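Equipment news: what we're buying for the Keltdale bench, and when

The spring equipment round is settled, and the two-armed bench robot for Keltdale is in it. Orders go out in February. Several people have asked what the money covers, so the main points follow.

The purchase is one robot with two arms and a gripper on each. Endale will keep working by hand this year. Treren quoted for both sites, but the second set would have taken most of what we hold back for repairs, and we would like a full season of use at one bench before we commit to another.

Spare parts come out of a separate line of $2,000. Most of that is fingertip pads, plus cables and one replacement gripper linkage. Pads wear faster than anything else on these machines, and last year we were paying for rush shipping nearly every time we ordered them. This time we are buying them up front in packs, 217 pads in all, to be kept at Keltdale and signed out from the parts cabinet.

Labware is budgeted on its own at $704. It pays for plastic flasks, funnels, graduated cylinders, measuring jugs and the perforated baskets. We looked at glass and decided against it for the first year. Please order from the Sornari list so that sizes stay the same from one bench to the next. A flask with a slightly different neck means setting up the task again, and that time is charged to the project that caused it.

Two items did not make it in. The height-adjustable table has moved to the fall round, and the second workstation computer was turned down. If your group was counting on either, send a revised plan to the equipment office before the end of February.

Floor space at Keltdale will be tight during delivery. Allow 2 weeks for unpacking, power and network checks. The bench can be booked after that, in half-day blocks, through the usual calendar. Pouring and transfer work has first call on mornings, and sorting and packing tasks get the afternoons.
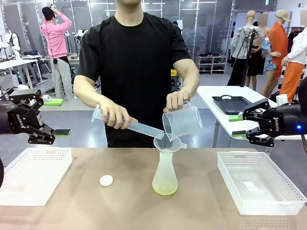 Requests for the fall round open once the spring invoices have cleared. Include running costs as well as the purchase price, and say which bench the equipment will sit on.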